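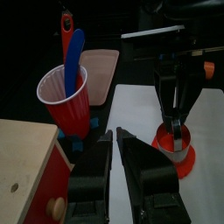 Storing spatulas upright or in a drawer?

gedora_kitchen
Moving into a smaller apartment and I get one drawer. It's 11 inches wide. Do you keep spatulas and spoons in something on the counter, or give up the drawer to them?

pinelot80
Counter. I cook every night and I don't want to dig. Heavy crock next to the stove, handles down.

Trema
Drawer. Anything left out by my stove gets a film of grease on it within a week, and then I'm washing things I haven't used.

pinelot80
Then move it farther from the stove. Mine is three feet away and stays clean.

Trema
Not everybody has three feet. OP said smaller apartment.

mudroom1186
Handles up for me. You grab the part you hold and leave the part that touches food alone. Downside is crumbs collect at the bottom, so rinse the container out.

gedora_kitchen
Hadn't thought about crumbs. What about a rail on the wall? Renting, so no drilling.

Trema
Adhesive hooks. Mine have been up since December and one has fallen. Wipe the tile with alcohol first.

pinelot80
I still say crock.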